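Hilo largo sobre la celda de dos brazos que alquila Barrientos por meses. La tuvimos nueve semanas en el taller y varios me preguntaron por privado si conviene. Va lo que anoté.

1/ Contexto. Somos un taller chico que hace utilería y piezas para ferias. Queríamos ver si podíamos armar demostraciones de manipulación para clientes sin comprar nada. Barrientos ofrece el alquiler con montaje, un día de capacitación y soporte por correo.

2/ Lo que incluye el paquete base: dos brazos con pinza, el bastidor donde van montados, fuentes, cables, una computadora con todo instalado y los mandos para teleoperar. La mesa la pone uno. Las cámaras van aparte, y eso en la página de ellos está en letra chica.

3/ Precio: 584 euros por semana. Transporte de ida incluido, el de vuelta no. Hay depósito, que nos devolvieron completo a los pocos días de entregar.

4/ Si lo contratan por más de un mes pregunten por la tarifa larga. No está publicada. A nosotros nos la ofreció Mirta Toledo, de ventas, cuando ya habíamos firmado la primera parte, y nos la aplicó solo desde ahí en adelante.

5/ El montaje lo hizo Rostislav Sokol, el técnico de ellos. Llegó a las ocho y media y antes de comer los brazos se movían. Por la tarde dio la capacitación. Sabe mucho y contesta lo que uno pregunta, pero no trae un guion, así que lleven las preguntas escritas.

6/ Espacio. Piden dos metros por dos libres. Con eso entra el bastidor y poco más. Si van a tener una silla para el operador, un monitor y lugar para caminar por detrás, calculen bastante más. Nosotros terminamos corriendo una estantería el segundo día.

7/ Cables. Es el punto flojo de todo el sistema. Los de los brazos van por fuera y hay que darles holgura en la muñeca. Si quedan cortos, el brazo tironea al girar y se pierde la posición. Si quedan largos se enganchan con lo que haya en la mesa. Rostislav los dejó bien, yo los moví para limpiar y tardé una mañana en dejarlos como estaban.

8/ El manual es de Barrientos y se nota que lo escribieron para otra versión. Las fotos de los conectores no coinciden con los que llegaron. El capítulo de arranque está bien. El de calibración tiene un paso repetido y le falta otro (hay que apagar el segundo brazo antes de poner a cero el primero, no lo dice en ningún lado).

9/ Software. Usa Divora, que es el programa de ellos para grabar movimientos y reproducirlos. Abre rápido. Guarda cada toma como carpeta con fecha y hora, sin nombre. A la tercera semana no encontrábamos nada. Elba Mansilla, que estaba conmigo en esto, llevó una planilla aparte y fue lo único que nos salvó.

10/ Divora permite marcar una toma como buena o mala al terminar. Úsenlo desde el primer día. Nosotros empezamos tarde y hubo que revisar todo lo viejo a mano.

11/ Teleoperación. Se aprende en una tarde lo suficiente para levantar cosas. Para hacerlo parejo hacen falta varios días. Elba le agarró la mano antes que yo. Los dos notamos que después de una hora seguida se empieza a golpear la mesa, conviene cortar y seguir más tarde.

12/ Qué tareas probamos: apilar, pasar un objeto de una pinza a la otra, volcar el contenido de un recipiente en otro, abrir bolsas con cierre, doblar un paño. Las tres primeras salen. Las bolsas casi nunca. El paño sale si es grueso.

13/ Los objetos importan más de lo que pensaba. Vidrio, ni probar. El metal pulido resbala. Los vasos y cuencos de plástico baratos funcionan muy bien y si se caen no pasa nada. Compramos un juego en un bazar y trabajamos casi siempre con eso.

14/ El mantel también cuenta. Empezamos con uno de hule y las cosas se corrían al apoyar la pinza. Lo sacamos a la segunda semana y quedamos con la madera a la vista. Mucho mejor.

15/ Fallas. Un servo se puso en protección dos veces por temperatura, siempre en la misma articulación y siempre de tarde. Escribimos a soporte y Hashini Haque contestó el mismo día: bajar la velocidad máxima en la configuración y dejar descansar el brazo con el codo apoyado. Con eso no volvió a pasar.

16/ La otra falla fue una pinza que dejó de cerrar del todo. Ahí el correo no alcanzó. Mandaron el repuesto por mensajería y lo cambié yo con una llamada de por medio. Perdimos tres días. Los descontaron de la factura sin que lo pidiera.

17/ El trabajo de todos los días era más o menos esto, con el cuenco y el vaso: 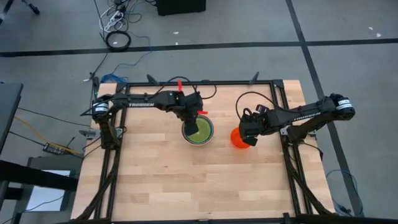

La pinza izquierda sobre el cuenco verde y la derecha en el vaso naranja. Los brazos son Trossen, el nombre va en cada uno.

18/ Con esa tarea hicimos la mayor parte de las grabaciones. Parece poca cosa y tiene bastante: hay que decidir qué brazo se mueve primero, no cruzar las pinzas y soltar sin arrastrar. Para mostrarle a un cliente qué se puede esperar de un equipo así alcanza y sobra.

19/ Piso. Pongan cinta para marcar hasta dónde se puede caminar con los brazos encendidos. El paquete no trae ninguna barrera. Trae parada de emergencia, y conviene que quede al alcance del que opera y también de quien esté mirando.

20/ Ruido: poco. Se puede hablar por teléfono al lado. Consumo: no lo medí, en la factura de luz no se notó.

21/ Comparación. También pedimos presupuesto a Gurnamard y a Jadari. Gurnamard alquila un solo brazo, más grande, con más carga, y exige un operador de ellos en sala. Para una feria puede servir. Para practicar todos los días sale carísimo.

22/ Jadari no alquila, vende en kit para armar. Sylvie Fraser, que compró uno para su escuela, me pasó las fotos del armado y su lista de tornillos que faltaban. Si tienen tiempo y alguien con paciencia es la opción más barata a un año. Nosotros no teníamos ninguna de las dos cosas.

23/ Lo que le pediría a Barrientos: que publiquen la tarifa larga, que las cámaras vengan en el paquete base o lo digan arriba de todo, que corrijan el capítulo de calibración y que Divora deje ponerle nombre a las carpetas. Se lo mandé a Mirta tal cual. Contestó que lo del nombre sale en agosto.

24/ Lo que está bien: el montaje, el soporte, los brazos en sí y cómo manejaron lo del repuesto. En las nueve semanas hubo siempre alguien del otro lado.

25/ ¿Lo volvería a alquilar? Sí, por cuatro o cinco semanas y con la lista de tareas cerrada de antemano. Las últimas tres las usamos a medias. Para una prueba de una semana no lo veo, entre montar y aprender se va la mitad.

26/ Me preguntan si sirve para producción. No. Es un equipo para aprender, grabar y mostrar. Ellos tampoco lo venden para otra cosa.

27/ Me preguntan también por el seguro. Cubre el equipo durante el transporte y contra robo. Los golpes por mal uso van contra el depósito. Pidan la hoja completa antes de firmar, a nosotros nos la mandaron después.

28/ Y para la devolución: guarden las cajas con las espumas. Barrientos cobra el embalaje si hay que reponerlo. La planilla de Elba con las tareas y los tiempos la paso por privado a quien la quiera, está en formato abierto.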